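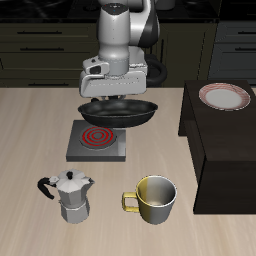
How to Budget for a Kitchen Manipulation Setup

Most first budgets for a kitchen robot project list the arm and stop there. The arm is the biggest line, but it is seldom the one that holds things up. This page goes through the order we use at Hurov when a lab or small company asks us what to buy.

Step 1. Write the task list first

Put down the exact jobs the arm has to do in the first year. "Cooking" is too wide. "Lift a frying pan and set it on a burner" is something you can buy for. Next to each job, write the heaviest object, the widest object and how far the arm has to reach.

Step 2. Run the tasks in simulation

Do this before asking for quotes. A simple model with a counter, a stove, a cabinet and a few dishes will show most reach problems. Try the pan, then a mug, then a plate on a raised surface. If the wrist can't get to one of them, change the mount height in the model — it costs nothing there.

Allow 80 hours of staff time for this step and put it in the budget as a real cost.

Step 3. Size the gripper

Weigh the pan and add the weight of the gripper itself. A pan held by the rim puts its weight well out to one side, so check the torque limit at the wrist as well as the payload. People often read only the payload number and end up ordering twice.

A parallel gripper such as the Pastix is enough for pans, mugs and pot handles. Ours was 1,795 dollars with the mounting plate. Spare finger pads were 159 dollars a set. Order two sets.

Step 4. Price the small items

These get left out more than anything else:

Cables and cable guides for the full range of motion
A stand or counter mount
An emergency stop within reach of the operator
A separate shutoff for the stove
Cookware you can afford to dent

We put about 50 dollars a month toward replacing cookware.

Step 5. Compare suppliers on the same sheet

Send each one the same task list. We used Ngau and Sillota and asked both for price, lead time, warranty terms and the cost of a repair outside warranty. Ask whether the simulation model of the arm is included. If it isn't, add the hours to build one.

Step 6. Split the order

Buy the arm, gripper and mount first. Hold the second camera, extra fingers and any force sensor until the first task runs on the real counter. If your budget year closes in July, get the quotes for the second order in writing early and check how long they stay valid.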